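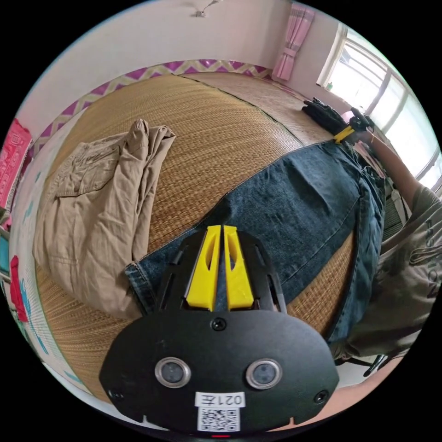

Keeping a Small Workbench Pleasant to Use

I have had the same bench in the same corner of the garage for 11 years now, and for most of that time I fought with it. Every project began with twenty minutes of moving cans and coils of wire from one end to the other (and then back again, because the vise was under them). These are the habits that finally settled things down for me, and I hope one or two of them will suit your bench as well.

Clear it before you quit

Stop ten minutes before you have to. Put the tools away, sweep the shavings into a pan, and leave out only what belongs to the job you're in the middle of. I was stubborn about this one for years and it's the one I'd keep if I had to give up all the others!

Small screws

Baby food jars are fine, but I like the shallow tins that throat lozenges come in. When you take something apart, drop its screws in a tin along with a slip of paper saying where they came from. "Lid, back side" is plenty. For short screws that won't stay on the driver, a dab of beeswax on the tip holds them nicely while you get them started.

Sandpaper

Fold full sheets in half and tear them along the edge of an old hacksaw blade screwed to the end of the bench. I keep a fat folder with the coarse sheets in front and 200 and finer in back. Damp paper curls, so bring the folder indoors from the first fall rains until March or so.

Glue bottles

Store them upside down in a block of scrap wood with holes drilled to fit the caps. The glue is ready when you pick it up, and you're not standing there shaking the bottle like ketchup. If the tip clogs, let it soak in warm water while you have your coffee.

Light

One lamp overhead always leaves your hands in their own shadow. Two lamps, one from each side, make all the difference for marking and fine cutting. Mine are plain clamp lamps from a yard sale.

Rags

Oily finishing rags should never be wadded up in the trash, where they can heat up and catch fire. Spread them flat outdoors, one layer thick, away from anything that burns, until they are stiff and dry.

Posted 07/04/2018 in Garage and Workshop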